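Workshop tips: recording pick-and-place examples on a tray bench
Posted August 28, 2019 by Corina Camenzind

These notes assume an arm with wrist and head cameras and a policy trained on recorded runs. Our own set for the Hudimitz bench stands at 600 episodes.

1. Wipe lenses and clear parts before the first episode. Scratches on transparent plastic scatter light and show up strongly at close range. Log scratched parts by number so the runs can be filtered later.

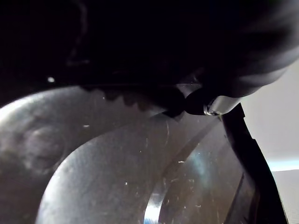 Wrist view at close range: scuffed clear plastic beside gray curved parts.

2. Check the fingertips every 50 episodes. Look for dirt in the small holes of the yellow pads and for play at the thumb. If a pad is replaced, start a new session folder. Nnamdi Okeke merged two pad sets in May and had to re-sort 2,000 clips by hand.
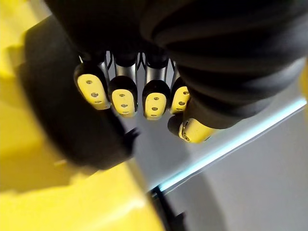

3. Fix the bench, vary the parts. Mark the table feet on the floor with tape. Between episodes, shift each tray by up to 4 cm and turn it slightly. Black trays on a yellow top segment well, but glossy paint reflects overhead lamps, so record under at least two lamp settings.
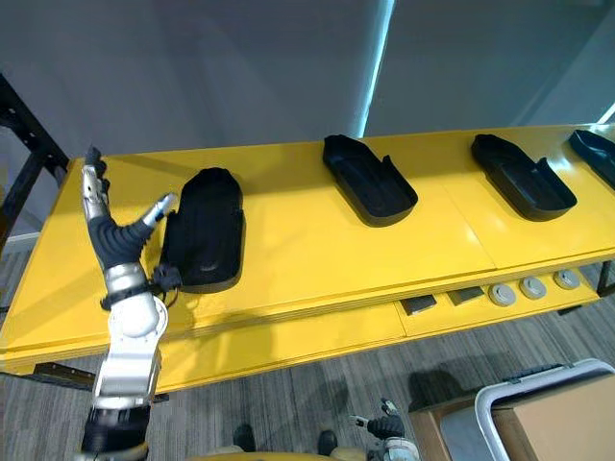

Keep failed grasps. Label them at the time of recording, with one word for the cause: slip, miss, collision. Trim idle time at the start of an episode to 5 frames and leave the end alone. Gebhard Wieser's script rejects any file whose camera clocks differ by more than one frame. Run it before lunch and again before shutdown.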